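Section 4. Preparing the block table

4.1 Before you begin

This section explains how to put the sorting table in order before the children's building hour, and how to leave it after. It is written for new helpers in the Hetstead play library, and also for those who have been away for some months and find that the cupboards were changed in December.

You will need:
the wooden table in the Olmedo room
the clear plastic bins for large blocks
one soft cloth and one dry cloth
the bottle of mild soap, already mixed
the block register (green folder, shelf 3)

Please read all the steps one time before you start. The work takes less than half an hour if the bins were closed correctly the last time.

4.2 Cleaning the wooden top

1. Take everything off the wood. Do not push the bins to one side and clean around them.

2. Wipe with the dry cloth first, always along the strips of the wood and never across. Crumbs and sand go into the joints when you wipe across.

3. Put a little of the mixed soap on the soft cloth. The cloth must be damp. If water drops from it when you squeeze, it is too wet.

4. Wipe again in the same direction, from the far edge to the near edge.

5. Dry the top immediately with the dry cloth.

CAUTION: Do not use alcohol, window cleaner or the rough side of a sponge. The top was oiled by Iker Goicoechea and it took him a full weekend.

NOTE: Dark knots and brown strips are part of the wood. Several helpers tried to remove them as stains. Please leave them.

6. Once in a season the wood needs new oil. Use only the Rodow oil in the metal can, number 273 in the supply list. Leave the table without bins until the next morning.

4.3 Placing the bins

7. Bring the bins one by one. A full bin of large blocks is heavier than it looks, and the rounded corners are slippery if your hands are damp.

8. Put each bin down flat with both hands. Do not let it slide on the wood, the oil comes off in lines.

9. Leave bare wood between the bins. The children need this place for building, and you need it for sorting.

10. Check that you can reach into every bin without leaning over another one.

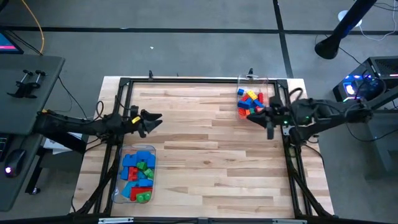
Hetstead Play Library | Toys and Materials Team

The large blocks stay in the clear bins and do not go in the fabric bags any more. We changed this after Macarena Miranda opened a bag and found a half apple between the blocks, of an age that we could not establish. With clear plastic you see what is inside before you put your hand there.

4.4 Sorting the blocks

11. Empty only one bin at a time. If you mix two bins you will have to sort both again, and the register will not be correct.

12. Look for blocks with a crack or a sharp border. Run your thumb along the lower edge, where the damage is usually found. Put the damaged ones in the box marked "Codar", which is on the window side. Codar sends us replacements if we return the broken pieces.

13. Put blocks of the same color together inside the bin. It is not necessary to be very strict. The little ones find the color they want more quickly, and there are fewer discussions.

14. Small bricks do not belong here. If you find one, take it out directly and give it to Leire Arrieta or leave it in the dish on her desk.

CAUTION: Children under three come to the building hour. No small piece can stay in a bin of large blocks, also not at the bottom. Turn the blocks over with your hand until you see the floor of the bin.

15. Fill each bin to a height where the blocks do not fall when you lift it. If there are too many, take a new bin from the cupboard.

16. Write in the register the bin number, the color groups and your initials. If the register has no free line, continue on the loose sheets at the back.

NOTE: The whole collection has almost 3000 pieces. You do not have to count them. Trinidad Campos makes the count once a year and she prefers to do it alone.

4.5 After the building hour

17. Ask the children to bring the blocks back to the table. They like to do it if they have a bin of "their" color.

18. Look under the table and behind the heater.

19. Wash any block which was in a mouth. Lukewarm water and soap are sufficient. Let it dry on the rack before it goes back, otherwise the water stays inside the hollow part.

20. Repeat steps 1 to 5.

21. Close the register and put it on its shelf.

If a bin is broken, do not repair it with tape. Write to Anselmo Carretero or call the internal number 793, and tell him the bin number and which corner is damaged. New bins are ordered together with the paper, so it can take some weeks.

Section revised 21 October 2019. The earlier sheet with the drawing of the bags is not valid now, please throw it away.

Continue with Section 5, Puzzles and games with cards.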